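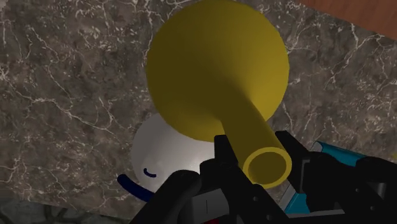 19 December 2021

Spent the whole morning on the fake pharmacy page again. Someone has been pushing the same story into all three of our town's Facebook groups - that the vaccine van was turned away from Flendska because the doses were 'off' - and it's got 30 shares in one of them already. My cousin sent it to me as well! I rang her and we had a proper chat, which went better than it did in November when I just got cross.

Juraj Říha reckons the accounts are all run by one lot, because 12 of them were set up on the same night and they all spell Kozłowski wrong in the same way. He wants to write it up for Munen before Christmas. I said fine, but let's check the Pisa post first, as that one might just be a real person who's angry.

Reported three more after lunch. Two are still up. Then soup, and a long walk down to the lock and back with my phone left on the kitchen shelf.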